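**Leaving the Hutchins building – where is everyone going?**

**plosten_prints**
The rent on my studio at Hutchins goes from 1000 to 1475 in March. Mine is on the third floor, north side, with the bad sink. I paint in there maybe four evenings a week and I can't make the new number work. Has anyone looked at the Brititz units?

**greywash**
I looked at Brititz. Good light, high ceilings, and you're not allowed to use solvents. Fine if you do watercolor. I work in oils, so I left.

**marl_and_co**
The solvent rule is in the lease but you can ask for an exemption. A printmaker on my hall has one. You need a lidded metal can for rags and you have to keep the window fan running.

**greywash**
I did ask. They told me no.

**marl_and_co**
Then it may depend on the floor. Ours has outside vents.

**tin_kiln**
Split a space. Three of us share one at Lasisari and it costs each of us less than Hutchins ever did. We tape off the floor and keep a calendar by the door.

**plosten_prints**
I tried sharing years ago and got no work done. I need to leave a canvas wet for a week without someone leaning a bike on it. How big is yours?

**tin_kiln**
Big enough for 8 easels if you like each other. The freight elevator closes at 6 p.m., so plan around that if you work large. Bikes stay downstairs.

**oddlot**
I gave up renting and paint in my garage. Cold until April, but it's free. I don't agree that you need a studio building to be taken seriously. I've sold more since I moved home.

**greywash**
You also stopped doing open studios. That's where I sell most of mine.

**oddlot**
True, and I don't miss them. Two days of standing next to a bowl of pretzels.

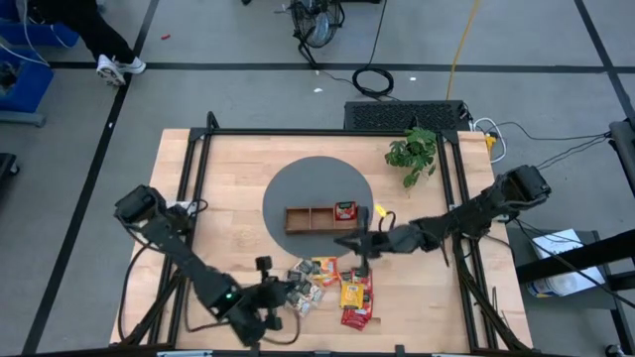
*Snack packet in the right-hand section of the tray*

**tin_kiln**
People do stay longer if there's something to eat. We put ours by the back wall so they have to walk past the paintings.

**plosten_prints**
Back to the question – marl, is there a waiting list at Brititz?

**marl_and_co**
Yes, but it moves. Email the office and say you want a vented floor. Ask about the freight door too, it sticks.

**plosten_prints**
Thanks. Emailing them tonight. tin_kiln, I may still come by and look at yours.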